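Chapter 3
Tuning a Game That's Already Out

The first game I ever worked on that stayed online after launch was a little co-op survival game called Zulldale. I was the junior designer, which meant I got the spreadsheet. Every weapon, every trap, every soup you could cook at a campfire had a row in it, and there were 297 rows by the time we shipped. I loved that spreadsheet. I also broke the game with it in my first week, by changing a single cell.

The cell belonged to an item called the Prarnis bow. Players said it was too weak, and they were right, so I raised its damage by 10 percent and went to lunch. What I hadn't checked was how many hits it took to bring down a basic enemy. Before my change it took four. After my change it took three. On paper I'd made a small bump, and in the players' hands the bow had become a completely different weapon (a whole extra arrow saved on every single fight!). By the next morning just about every team was carrying one, and the forum was on fire. 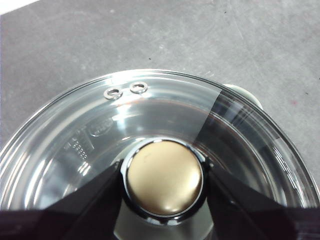 My lead at the time was Vanderleia Assunção, and she didn't yell at me, though I'd have understood. She sat down, opened the sheet, and added a column to it called "hits to defeat." Then she made me fill it in for every weapon against every enemy, by hand. It took days. I've used that column on every project I've worked on, and you'll build one of your own in Section 3.2.

So this chapter is about changing numbers in a game that people are already playing. In the last chapter we picked starting values for a game that only lived on our own computers, and we could throw them out whenever we felt like it. Once the game is live, your players have habits. They've saved up for things, they've learned timings, they've told their friends which sword to get. Every change you make lands on top of all that, and you have to think about the people as well as the math.

You don't need much for the exercises – any spreadsheet program will do, and the math stays at the level of multiplying and dividing. If you skipped Chapter 2, go back and read at least the part on damage and health, because I lean on it a lot.

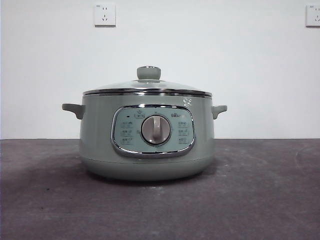

We'll start with where your information comes from. There are really two sources, and they disagree all the time. One is the data your game sends home: what people pick, how long matches last, where they quit. The other is what players tell you. In Section 3.1 we look at a arena game called Srour, where the data said a certain shield was fine and roughly 2,000 forum posts said it was unbearable. Both were telling the truth. The shield won an ordinary share of its matches, but losing to it was slow and miserable, and the win rate had no way of showing that.

After that we get to the changes themselves, and to a term I'll use all the way through the book: the tuning control. A tuning control is any single value you can change without touching the rest of the design, such as a cooldown, a price, or a drop rate. A good one is clear about what it does and easy to get hold of. I think of kitchen stuff when I explain this in class. Take a green electric cooking pot with a white dial on the front panel: there's a raised ridge on the dial to grip, so before you've read a single label you know that the thing is for turning. Plenty of values in a game are nothing like that. You nudge one called "aggression" and suddenly the enemies run faster, shoot more, and refuse to go through doors.

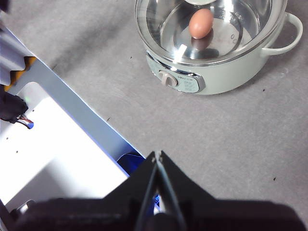 Splitting up values like that one is most of Section 3.3, and it's slow work the first time through. We'll take "aggression" apart and give each behavior a number of its own. You'll end up with more rows in your sheet, and some of them will hardly ever change. That's fine. I'd still take a long sheet I can read over a short one I'm scared of, the way you'd want an egg sitting where you can see it in the area of the glass lid before you go lifting the lid off. When each value sits out in plain view, you can look at what else is going to move before you touch anything.

The last section covers patch notes. Gerardo Belmonte, who ran the community side of a racing game called Wirnstead, let me reprint several of his drafts with the edits showing, including one he wishes he'd never posted.

Terms to watch for in this chapter: tuning control, breakpoint, pick rate, win rate, buff, nerf, rollback.

Before you go on to Section 3.1, choose an online game you know well and find its most recent patch notes. Pick one change that has a number in it. Write down what you think the designers were trying to fix, and what else in the game that number might touch. Keep the page handy, as we'll come back to it in the exercises.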